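轻食自助餐台的物品分区与取用动线研究
课程实践项目结题报告(节选)

二、项目背景

本项目以校内Clomesden活动楼一层的茶歇餐台为研究对象。该餐台主要供课间和小型会议使用,台面面积有限,而需要陈列的食品种类较多,包括三明治、独立包装零食、瓶装饮料及盒装小食。前期走访显示,取餐者普遍反映同类物品摆放分散,寻找耗时,且常需越过他人面前取物。项目组据此提出“按品类归置、按高度分层”的布置思路,并于11月进行了两轮试摆。

三、布置方案

方案将台面划分为4个功能区。饮料区采用透明亚克力架,使后排瓶身高于前排,便于辨认标签;零食区采用浅边长方形托盘,同类包装集中码放;锡纸餐盒单独置于藤编篮内,避免与零食混放;台面中部留作配餐区,由一只米白色圆角托盘承接单人份餐食,三明治自篮中取出后直接放入托盘。

各容器的选择遵循两项原则:一是器皿边沿不得遮挡内装物品;二是同一区域内器皿材质尽量统一。藤编篮在清洁方面不及塑料托盘,项目组经讨论仍予保留,理由是其外观较为亲和,且与棕色台面协调。
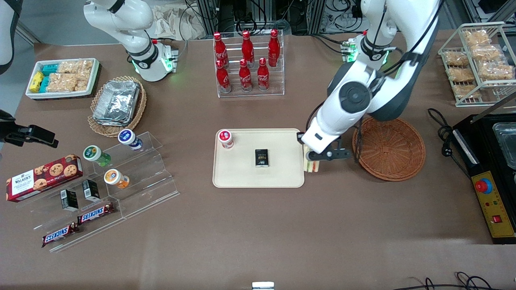
图3 配餐过程中的台面:可乐置于双层瓶架,零食与锡纸餐盒分置后侧

四、试用与记录

试用阶段共收集有效问卷100份,另对20名取餐者进行了计时观察。问卷中对饮料区的评价最高,多数填写者认为分层陈列“一眼可见”。零食区的意见较为集中:条状零食并排码放时,靠内侧的品种不易抽取,补货时也容易打乱顺序。

计时观察表明,完成一份包含主食、饮料和零食的配餐平均用时约11秒,较调整前有所缩短。由于两轮试摆所用食品种类不完全一致,该结果仅供参考,不宜作为定量结论。

五、存在问题与改进意见

(一)配餐托盘与藤编篮间距偏小,两人同时取用时手臂易相互妨碍,建议适当外移藤编篮。
(二)阶梯式饮料架斜置时占用台角较多,可比较平行于台边的摆法。
(三)建议在各区前缘增设品名标签,并注明过敏原信息。

项目组拟在下一阶段将上述意见纳入Grusari餐台布置手册的修订稿,并在阅览区茶水间进行对照试摆。

2022年3月5日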